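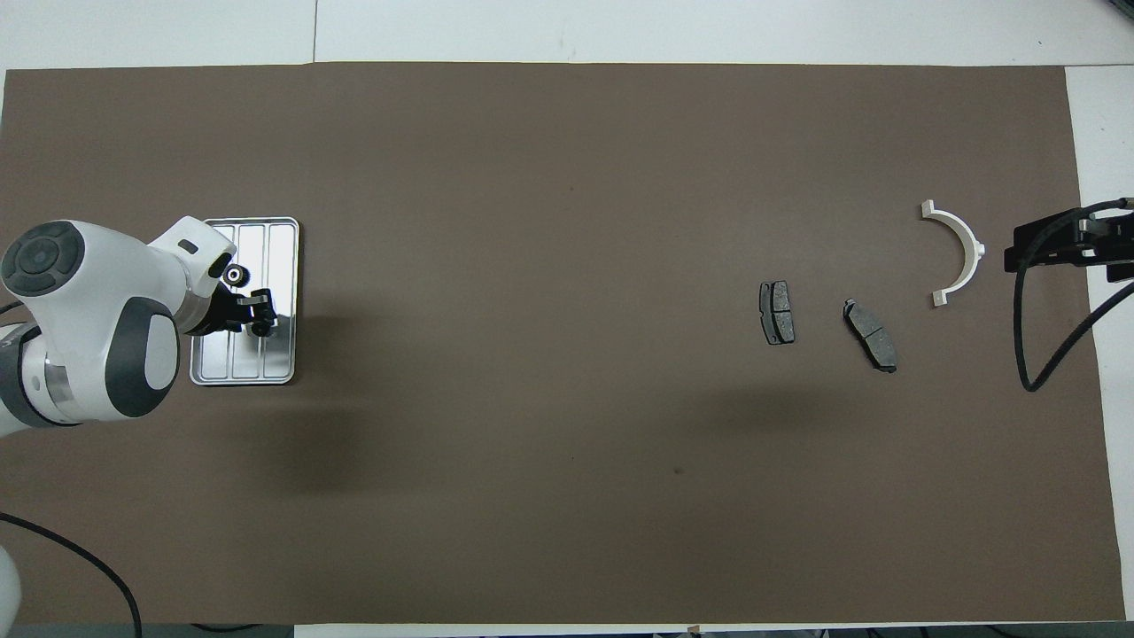

Counting Empty Houses in Sellier County

The first house on my list was a yellow bungalow with a porch swing, three wind chimes and a satellite dish, and according to the form in my hand I had to decide whether anybody lived there. I knocked. I waited. I knocked again and felt silly, and then a man across the street yelled that they only came up for deer season and was I from the gas company?

I wrote down "seasonal" and moved on to the next one, feeling pretty good about my new career.

I'd signed up in August for the county's housing vacancy survey, mostly to get out of the house. I write for a living and I'd been sitting down for what felt like the whole summer. The ad said flexible hours, mileage paid, must be comfortable with dogs. What it didn't say was that I'd still be thinking about porch lights months later, or that I'd bore people at dinner with the difference between a vacant house and a house that's just not anybody's main house. (It's a big difference! Stay with me.)

Why a county would bother

Sellier County is mostly trees and water. Tarkell is the county seat, with a courthouse, two gas stations and a diner that closes at two. Its official population is 3,060, a figure everybody in town can recite, and plenty of them will tell you it's wrong. Some say too high, on account of the mill closing. Others say too low and point at the school parking lot.

The trouble is that nobody goes around counting people between the big counts. What you get in the years between is an estimate, and a lot of estimates lean on houses. You take the number of homes, knock off the ones that are empty, and multiply what's left by the number of people in a typical household. It's a sensible way to do it. In a suburb where nearly every house has a family in it, I'd guess it works like a charm.

Now try it around Hurus Lake, where half the lots have a cabin and half the cabins have a padlock. If you're off on the share that sit empty, you're off on the people too, and then you're off on everything that gets figured per person. The road money, the library money, how many ambulances. I had never once thought about where those numbers came from. I think I assumed there was a machine.

So the county decided to go out and look. Eight weeks of knocking, a sample of addresses drawn from the tax rolls and the utility hookups, and a bunch of us in our own cars with clipboards. My share was 422 addresses, spread from the south edge of Tarkell out through Mollel Township and up one side of the lake.

Training day

Training was a Saturday in the basement of the county building, with a coffee urn that tasted like pennies. We got a handbook, a vest and a long talk about what counts as a housing unit, and I'd like you to take a second and think about that one, as I'd been confident I knew.

A camper isn't a housing unit if it's parked for the weekend. It is if somebody lives in it and has nowhere else they call home. A barn isn't, unless there's an apartment over it with its own door. A house with no roof isn't. A house with a bad roof is. We did a whole stretch on what happens when a family splits a big old place down the middle and the grandparents have the back half, and it came down to whether you can get to grandma without walking through somebody else's kitchen. There was an argument about a shared mudroom that went right through the lunch break.

Then there's "usual residence," the place you live and sleep most of the time. Easy for me. Less easy for the couple who spend summers on the lake and winters with a daughter three states away, or the kid whose weeks are split between mom in Tarkell and dad in Mollel. The handbook has an answer for each of those. People on their own doorsteps tend to have a different answer, and they have it with some feeling.

The porch light problem

You'd think you could tell an empty house by looking at it. I did, for a day or two. Tall grass, no car, blinds down, phone books on the step. I had a place in Mollel that ticked every box, and I was already writing when a woman opened the door in her robe and asked me what I thought I was doing. She worked nights at the hospital. She'd lived there for years and she hated mowing.

It goes the other way too. One of the tidiest homes on my route had flowers, a swept walk and a light that came on at dusk, and it hadn't had anybody in it since spring. A neighbor kept it up for the estate. The light was on a timer.

After that I quit guessing. The rule was to make your visits at different times of day, leave a card, and then ask a neighbor. I came to love the neighbors. Mail carriers weren't supposed to tell us anything and mostly didn't, but a person weeding a flower bed will give you the full history of a block if you stand still long enough. I'd go in with one question and come out knowing who was feuding over the culvert, which well went bad, and that the green house had been sold twice in a year and the second buyers never brought in so much as a chair.

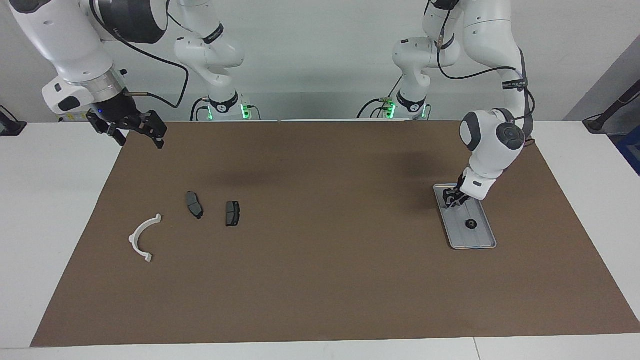 Up the lake road

Hurus Lake was the part I'd been warned about. The paved road gives out past the boat launch and after that the addresses go strange. Numbers jump. A mailbox with one number stands at the foot of a driveway that forks, and then forks again. I drove 60 miles one afternoon and got finished forms on so few cabins that I stopped at the bait shop and ate a candy bar in my car out of pure gloom.

But the lake was also where I started to see the point of the whole thing. The tax rolls had nearly all of those cabins down as seasonal, and plenty of them weren't. People had retired up there. They'd put in insulation and a real furnace and sold the house in the city, and never told anybody at the courthouse, because why would you? One man had a woodpile the length of a school bus and was insulted when I asked if he came up often. A young couple with a baby were renting what used to be somebody's fishing camp. They'd been on the waiting list for day care in Tarkell since before the baby was born.

On paper every one of those places was an empty house with a nice view.

I don't want to make it sound like it all ran in one direction. In the blocks near the old mill I found plenty of homes down as occupied that nobody had slept in for a good while. So the folks who say the number is too high have something, and so do the folks who say it's too low, and it depends a lot on which road they live on. I brought that up at the diner and pleased no one.

What people asked me

More than anything, they asked who wanted to know. Fair enough. I'd say it was for the county, that we weren't taking names, and that I didn't care about the addition out back. (So many additions out back.) A few people shut the door on me, politely for the most part. One gentleman talked through the mail slot the entire time and answered every single question.

They asked if their taxes would go up. They asked if I'd seen a gray cat. A couple of older women wanted to know if it was lonely work, and I said no, and then thought about it back in the car. You spend all day at other people's front doors. You get a few minutes of somebody's life, the soup smell and the TV going, and then you write down a two and a code for "owner occupied" and off you go.

They also asked what the answer was going to be, as if I'd know. I had my little slice. The forms went into a box at the county building, and the box went upstairs to the planning office, where they match everything up and weight it, and I won't pretend I followed that part even after it was explained to me with a napkin.

The results are supposed to go to the county board this winter, and they're already talking about doing the far side of the lake next year, where I'm told the road is worse. I've kept the vest. I've also got one address left that bothers me, a cabin past the second fork with smoke coming out of the chimney on every visit and no one ever at the door. I left five cards. The last time I went by, the cards were gone and there was a bag of tomatoes on the step with a note that said "for the survey."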